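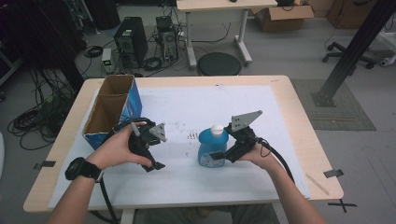

A blue bottle and a divided box on the packing table, with a gripper in each hand.

Packing trials move ahead at Wivville

The hand-packing room at our Wivville site has been part of the Prunura project since the start of the year. Prunura is the name for the two-arm packing cell that is due to take over the bottle line's divided boxes. Many of you have asked what it means for the people who pack now, so this item sets out where things stand as of 25 Apr 2020.

The arms learn from recorded work. A packer holds a gripper in each hand, the same type the arms will use, and does the job with those in place of fingers. The recordings go to Fedotia, the firm building the cell, and are used to train it. Bottles go into the two-compartment boxes we already use for the gift sets. White paper is laid on the table and changed at the start of each shift. Tape marks stay where they are. Please do not lift or move them when cleaning, even if they look worn.

Nnamdi Oyelaran leads the trials on our side. He packed by hand for 13 years before moving to the project, and he asked that the recording be done by packers and not by outside staff. "A bottle with a round body will turn on you if you take it too high," he said. "People on the line know that already. Someone from outside would spend a week finding it out."

The grippers are slower than hands. Packers who have tried them report sore thumbs at first, and a few found the cables got in the way of the right arm. Recording is now limited to 32 minutes at a stretch, followed by a break or a return to regular packing. Time spent recording is paid at the normal rate plus the training supplement. Missed boxes during recording do not count toward anyone's daily figures.

What changes on the floor

When the cell is running, it will handle the standard blue bottle only. Glass, samples and mixed orders stay with the hand packers. Two posts on the bottle line will become cell operator posts. The operator loads flat boxes and paper, clears jams, and checks finished boxes before they are sealed. Both posts will be offered inside the department first, at one grade above packer. There will be no job cuts on the line as part of this project. Packers who now rotate through the bottle line will rotate through mixed orders instead, and the new rota will be posted by the time clock before it takes effect.

Folasade Akpan, shift lead, has raised the question of lifting. Mixed orders are heavier than bottle boxes, and some packers chose the bottle line for that reason. She is collecting names of anyone who would have trouble with the change. Speak to her directly or leave a note in the shift office. Lift tables from Chiriac are being priced for the mixed order benches, but no order has been placed.

Still open: who covers the cell during meal breaks, and whether operators will be on call for night stoppages. Both are on the list for the next department meeting.

If you would like to take a turn at recording, sign the sheet outside the packing room. No experience with the equipment is needed, and Nnamdi will show you how to hold the grippers.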